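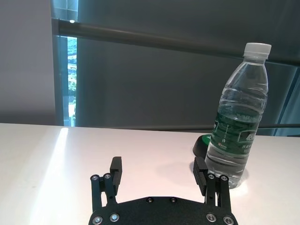 How long may a bottle of drinking water be kept once it has been opened?

Bottles opened in the meeting rooms are to be finished or emptied by the end of the same day. Unopened bottles are kept in the supply room and used in the order of their printed dates.

Drinking Water at the Szekeres Building: Photo Gallery
Page updated March 6, 2025

Inutex provides bottled drinking water in all shared rooms of the Szekeres Building. This page is part of the building services pages and accompanies the guidance on ordering, placing, and recycling bottles. It is intended for staff members who host meetings and for visiting groups who have reserved a room through the front office.

The current arrangement covers 44 rooms on the ground and upper floors. It replaced the earlier system of pitchers and glasses, which remains available on request for formal receptions. Bottles are the standard choice for working sessions, short visits, and any table shared with papers or equipment.

Supply and storage

Water is delivered to the service entrance and taken to the supply room beside the east stairs. Cases are stacked on the low shelves, with the oldest stock toward the front. The supply room was holding 791 bottles at the last stock check, including those set aside for the spring visitor program in April.

Cases should stay closed until they are needed. A case that has been opened is to be moved to the cart shelf, where single bottles may be taken without a request form. Staff members taking more than eight bottles at a time are asked to enter the number on the sheet by the door and to write the room beside it. Please do not store bottles on window sills, on top of radiators, or in the cabinet used for cleaning products.

Several bottle shapes are in use in the building. The labels differ according to the supplier and are not all printed in English. Any question about the contents or the date on a bottle may be directed to the service desk, which keeps a copy of the delivery papers.

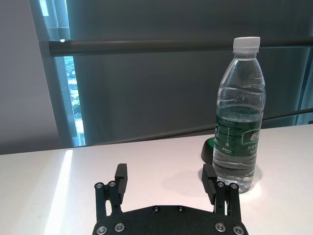 Should the label be removed before a bottle is recycled?

Labels may be left in place. The bottle should be emptied, pressed flat if possible, and put in the recycling container with its cap screwed back on.

Collection and recycling

Recycling containers stand at 29 points in the building, including both kitchens, the main hall, and the landing on each floor. They are emptied each working morning. Bottles that still hold water should be poured out in the nearest kitchen sink first. Water from a bottle that has not been used for drinking may be given to the plants in the main hall, which are on the same morning schedule.

Bottles left in a room after a meeting are treated as follows. An opened bottle is emptied and recycled, even when little has been taken from it. An unopened bottle with a sound seal is wiped with a clean cloth and returned to the cart shelf. If the seal is in doubt, the bottle is treated as opened. Personal bottles and flasks are taken to the front office and held there for their owners until the end of the month.

Paper cups and food wrappers do not belong in the bottle containers. The gray bins in the corridors are provided for these items, and the lids of the two kinds of container are marked accordingly. Full containers may be reported at any time during office hours.
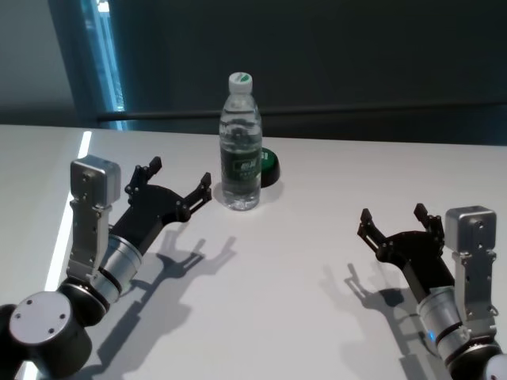
Table placement is the responsibility of the person hosting the session, and the same basic rules apply in every room. Bottles should be stood upright with the cap fully closed, and they should be set down before guests arrive. On tables where work will be carried out, water belongs well back from the front edge, with clear surface left around it. The single bottle on the white tabletop has been placed in this way, standing upright toward the back of the table. Where several people share a surface, each person may keep one bottle within reach, and any additional bottles should remain on the side cabinet.

Glasses are supplied only when requested. They are washed in the upper kitchen and brought to the room on a tray. Coasters are recommended for the wooden tables in the Jirnetik Room and the library. White tabletops may be wiped with a damp cloth after use, then dried. A drop of mild dish soap is sufficient for marks left by tea or coffee, and scouring pads should not be used on any of the tables.

Spilled water should be wiped up at once. Each room has a folded cloth in the drawer under the telephone. When water has reached a floor socket, a cable, or any electrical device, the device should be left alone and the service desk called. The desk will send someone to the room and will arrange another room for the group if one is needed.

Arrangements for larger groups

Requests for larger meetings are made on the room reservation form. The form asks for the number of guests, the starting time, and the choice of still or sparkling water. Still water is supplied if no choice is marked. Changes can be accepted until noon on the working day before the meeting. After that time, hosts are welcome to collect additional bottles from the cart shelf themselves.

For sessions in the Skukero Hall, water is placed on the long side table near the entrance. Speakers receive a bottle and a glass at the lectern. Guests may take bottles to their seats, and the aisles must be kept free of bottles and bags during the session.

Refilling single-use bottles is discouraged. Guests who prefer to refill a container of their own may use the drinking taps in both kitchens, which are open to all visitors during building hours.

Contact

Questions about drinking water, storage, and recycling are handled by Andor Bíró, building services, Inutex. Messages may be left at the service desk on the ground floor or sent through the room reservation form. Photographs on this page may be reproduced in internal notices with the permission of building services.

Related pages: Room reservations. Kitchens and drinking taps. Waste and recycling. Visitor information.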